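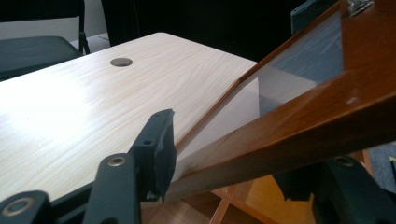

Budgeting for handheld grippers: how many spares, and what else am I missing?

Posted in: Equipment and Purchasing
7 October 2026

millrace_k
I have to turn in an equipment request for our robot training work and would like a check on it before it goes up. We collect demonstrations by hand with gripper tools, mostly furniture and framed pieces. The photo is typical: a glass panel in a wood frame, worked next to a table.

What I have so far, in dollars:
Two Etton handheld grippers, 1,132 each
One Clulow charging and storage case, 366
Finger pads, 30 a set, number of sets not decided

The other option is the Wastitz gripper at 1,075. It saves a little on each unit but the pads are molded to the finger, so a worn pad means a new finger. How many pad sets do people go through on varnished wood and glass?

tinsnip
Look at the pad on your finger tip in that picture. It's already a bit frayed. I'd put six sets per gripper in the request and not think about it again. We ordered two and were waiting on the mail by the second month.

dovetail_9
Six is too many for a first order. The rubber gets stiff in storage and you end up throwing out the last ones. Order three sets each and reorder when you open the second.

tinsnip
Depends on your purchasing office. Ours takes five weeks for anything, even a 30 dollar part. I'd take stiff pads over no pads.

dovetail_9
Fair. Ours lets us use a card under a certain amount so I never have to plan that far out.

millrace_k
We don't have a card. Every order gets a form. So I'm leaning toward the larger number.

plainbearing
Different question. Why handheld at all for glass panels? Two people and a pair of suction lifters is cheaper and you won't scratch the varnish. If the finished robot is going to use suction, you're paying for the wrong kind of data.

millrace_k
The arm we are planning for has two-finger grippers, and it has to handle table items and shelf items too. Suction is no use for most of those. The framed panels are maybe a fifth of the task list.

plainbearing
Then put a line in for test panels. You will break or mark some. I wouldn't practice on anything you have to give back.

Nam_owner_2
We have the Nam grippers so I can't speak to Etton, but check two things before you send the form.

1. Does the price include the mount and the cable? Ours didn't.
2. Storage. A long day of recording fills a drive faster than the sales page says. We had to ask for a second round of money and it was not a fun meeting.

Also lighting. There's a bright patch on the tabletop in your photo where the grain is washed out. A blind or a matte table cover costs very little next to the rest. I would add it now while the form is open.

millrace_k
Good catch on the cable, the quote only says "unit." I've written to them. Hadn't thought of a cover. Adding one.

dovetail_9
I'd still look at the Wastitz again. With two units you save 114 up front. If you get a year out of a finger, that beats buying pads.

tinsnip
You won't get a year on one with daily use. And when it goes, that gripper is down until the new finger shows up. With five-week ordering that's a lot of lost work.

dovetail_9
We've had ours since last October on the original fingers. Light use though, mostly boxes.

millrace_k
Boxes and varnished rails probably aren't the same thing. Staying with Etton unless the cable is extra by a lot. Revised list:

Two Etton grippers, 2,264
Clulow case, 366
Twelve sets of pads, 360
Matte table cover, price to come
Test panels, price to come
Drives, price to come

That's 2,990 before the last three lines. I'll post what they say about the cable.

Nam_owner_2
Ask about shipping in the same email. It wasn't on our quote either.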